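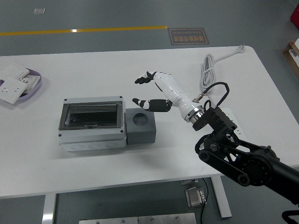

Llevo desde mayo intentando aprender a encuadernar a mano y hasta ahora tengo tres libretas torcidas, un dedo con tirita permanente y una cantidad de papel sobrante que da vergüenza. Empecé en la cocina, claro, como empieza todo el mundo, entre la cafetera y las migas del desayuno, y la primera lección que saqué no tiene nada que ver con el hilo ni con la cola: es que necesitas sitio. Una mesa blanca, rectangular y larga, como la de la foto, con una bandeja lila en un extremo para ir dejando las cosas pequeñas, me habría ahorrado la mitad de los disgustos. Mi mesa de cocina es redonda (¡redonda!) y además cojea, así que cada vez que apoyaba la regla para cortar, el pliego se me iba medio centímetro hacia la ventana.

La culpa de todo la tiene Mayu Noguchi, que me regaló por mi cumpleaños un cuaderno cosido por ella con el lomo al aire, de esos que se abren del todo y se quedan planos sin que tengas que pelearte con ellos. Lo estuve mirando una semana sin atreverme a escribir nada. Después lo llené entero en un mes, con listas de la compra sobre todo, y cuando se acabó le pedí otro. Me contestó que no, que me enseñaba a hacerlo. Yo creo que se arrepiente un poco.

El primer lunes que quedamos me hizo doblar papel durante dos horas. Solo doblar. Cuatro hojas, pliegue, plegadera, siguiente cuadernillo. A mí me parecía una tontería hasta que vi mis cuadernillos al lado de los suyos: los míos parecían un acordeón que se hubiera caído por las escaleras. Resulta que el papel tiene dirección de fibra y que si lo doblas en contra se queja, se arruga por dentro y luego el libro no cierra nunca bien. Para saber cuál es la buena curvas la hoja con la mano, primero en un sentido y luego en el otro, y donde ofrece menos resistencia, por ahí va. Lo he probado ya con todo el papel que hay en casa, incluidas las cartas del banco.

Luego está el asunto del material, que es donde se me va el dinero. Compré un punzón de la marca Lelton que pincha de maravilla (de ahí la tirita) y una bobina de hilo de lino encerado Wikach que según la etiqueta trae 775 metros. Con lo que gasto por libreta, creo que la heredarán mis sobrinos. Lo que no compensa es el papel barato. Me traje un paquete de oferta pensando que para practicar daba igual y se transparentaba tanto que escribías en una página y leías tres. Ahora uso uno color crema, algo más grueso, que encontré en Flenuletti, la papelería de detrás del mercado, donde te dejan tocarlo todo antes de decidirte -- y eso es un peligro, porque entré a por un pliego y salí con 17.

La costura me ha gustado más de lo que esperaba. Hago la copta, que es la del lomo visto, con sus cadenetas, y tiene algo de hacer punto pero con menos opciones de equivocarte de talla. El truco que me dio Mayu es tirar siempre del hilo en paralelo al lomo, nunca hacia arriba, que es como se rasga el papel. Lo sé porque lo rasgué. Dos veces, en la misma tarde y en el mismo agujero.

Con las tapas sigo peor. El cartón hay que cortarlo en varias pasadas suaves y yo soy de las de una sola pasada con toda el alma, así que me salen los bordes mordidos. Oratile Shabalala, que vive en el piso de arriba y hace maquetas, bajó un día a devolverme una fuente, me vio sufrir y me prestó su regla metálica Nägeli, con el canto antideslizante. Cambió mi vida. Todavía no se la he devuelto, Oratile, si lees esto: está bien, la estoy cuidando.

La libreta número tres, la menos torcida, es la que llevo ahora en el bolso. Las tapas van forradas con un retal de camisa vieja de rayas, y las rayas de delante no coinciden con las de detrás, pero abierta sobre la mesa se queda plana plana y a mí con eso me basta. La próxima quiero hacerla apaisada, para pegar entradas y billetes de tren, y con unas tiras de refuerzo entre cuadernillos para que no engorde como un bocadillo.

Si alguien sabe cómo quitar cola blanca de un mantel de hilo, que me escriba, por favor. Es de mi madre y viene a comer el domingo.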